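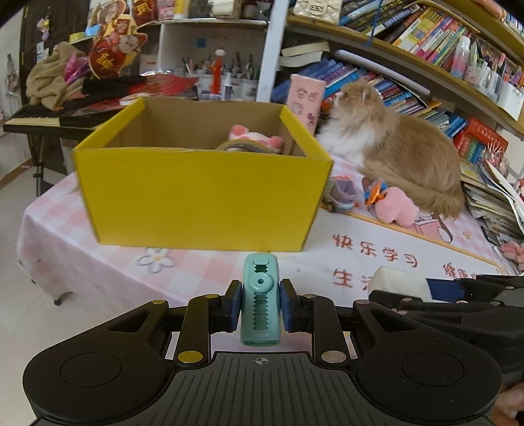

Aaltonen Collection of Gothic Fiction: Frequently Asked Questions

Posted in August by Aroha Whitelaw, Reader Services
Last updated: 24 Sep 2022
21 shares | 7 comments

What is the Aaltonen Collection?

The Aaltonen Collection is a research and lending collection of Gothic and supernatural fiction held at the Drindenel Library. It contains 3487 cataloged volumes, together with 761 issues of small-press magazines and fanzines. Most of the fiction is in English. A smaller group of titles is held in translation, and the Dreltska bequest adds a number of works in their original languages.

Who may use the collection?

Any person aged 16 or over may register as a reader. Readers under 16 may use the open shelves when accompanied by a parent or guardian. No academic affiliation is required, and no prior knowledge of the subject is expected. Staff are glad to help readers who are new to Gothic fiction choose a first title.

How do I register?

Registration is completed in person at the second-floor desk. Please bring one form of photo identification and one document showing your current address. A reader's card is issued the same day and remains valid for two years. Holders of a general Drindenel Library card must still register separately for the Aaltonen Collection.

Is there a charge?

Registration, borrowing and use of the reading room are free of charge. Fees apply to reproduction orders and to the replacement of lost items. The current schedule of fees is available at the desk.

Which items may be borrowed?

The lending section consists of 1655 volumes, all of them shelved on the open floor and marked with a gray spine label. Items without a gray label are for use in the reading room only. This applies to all magazines and fanzines, all signed copies, and everything in the Dreltska bequest regardless of age or condition.

How many books may I borrow, and for how long?

Readers may have up to six volumes on loan at one time. The loan period is 21 days. A loan may be renewed twice unless another reader has placed a hold. Volumes that form part of a set are counted individually, so a three-volume novel uses three of the six available loans.

How do I consult fanzines and magazines?

Fanzines are requested through the catalog and brought to the reading room by staff. Requests received before noon are normally ready the following working day. Readers may have one box at their table at a time and are asked to keep the issues in the order in which they were received. Many issues were stapled by their original editors and should be opened no wider than the binding allows.

May I take photographs?

Photographs for private study are permitted without flash. Readers must complete a copyright declaration before they begin. Certain fanzines contain the home addresses of former contributors, and pages of this kind may not be photographed. They are identified by a slip inside the front cover.

What is the Clorov Index?

The Clorov Index is a subject guide to the short fiction in the collection. It allows readers to search by theme, setting and type of supernatural event, and it lists stories that appeared only in magazines. The index does not cover novels or poetry. A printed copy is kept beside the catalog terminals, and corrections may be submitted on the form at the back.

Does the collection include recent books?

Yes. New titles are purchased each year from the acquisitions fund, with preference given to first novels and to single-author story collections. Vampire romance, Gothic works for younger readers and graphic novels are all within scope. Books on Gothic music and dress are acquired only where they contain substantial discussion of literature.

May I suggest a title for purchase?

Suggestions are welcome from registered readers and should include the author, title and publisher. Suggestions are reviewed quarterly. The Library is unable to reply to each one individually, although readers who leave an e-mail address will be notified if the title is ordered.

Does the Library accept donations of books?

Donations are accepted by prior arrangement. Please send a list of titles before bringing any items to the building. The Library does not accept photocopies, incomplete magazines or duplicates of titles already held in good condition. Donated material that is not added to the collection will be returned only if this is requested in writing at the time of the gift.

Is there a reading group?

The Aaltonen Reading Group meets monthly in the second-floor seminar room, except in August. One book is discussed at each meeting, and copies may be borrowed from the desk four weeks in advance. Attendance is open to all registered readers, including those who have not finished the book.

What happens if I lose or damage a book?

Please inform the desk as soon as possible. Readers should not attempt repairs with adhesive tape or glue. Replacement costs are assessed for each volume individually, and borrowing is suspended until payment has been arranged.

7 comments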